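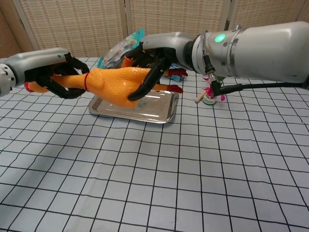
Squeaky toys should be kept out of the new dog park before 9 a.m., Musyoka Mutiso told the Vullmont Parks Department at its public hearing on 18 April 2023, and he asked that the rule be posted at both gates. The department adopted the request the same evening as part of the operating rules for the Cendar Street dog park, which is scheduled to open in June.

The park will occupy the former overflow parking lot behind the Dumlao Recreation Center. It will be divided into 2 fenced areas, one for dogs under 25 pounds and one for larger dogs. Each area will have its own entrance with a double gate, a water station, and benches along the north fence. Parking will remain available on the Cendar Street side.

Under the adopted rules, the park will be open daily from 7 a.m. to sunset. Toys that make noise are not permitted before 9 a.m. or after 7 p.m. Balls, ropes, and rubber toys without a squeaker may be used at any time. Food is not allowed inside the fences, and toys left behind at closing will be placed in a bin next to the large-dog entrance, where owners may collect them the following day.

A visitor may bring no more than three dogs at one time. All dogs must wear a current city license tag. Licenses may be renewed at the front desk of the recreation center during regular business hours.

Most of the comments at the hearing concerned noise. The nearest homes, on Urkus Lane, stand 65 feet from the east fence. Several residents of the lane asked that the small-dog area be placed on that side, and the department agreed to change the plan. A row of evergreen shrubs will also be planted along the east fence before the opening. Lighting will be limited to the entrances and the parking area.

Mercy Bakilana spoke in favor of the park but asked the department to consider a longer evening schedule in winter, when sunset comes before many people return from work. "A park that closes at half past four is of little use to anyone with a full-time job," she said. The department stated that winter hours will be reviewed in the fall, after the first season of use.

Work on the fence is under way, and the surface of the old lot has been removed. Grass seed will be laid in both areas, with wood chips at the gates and around the water stations. The site will stay closed to the public until the grass is established.

Copies of the full rules are available at the Dumlao Recreation Center. Written comments on the winter schedule may be left at the front desk.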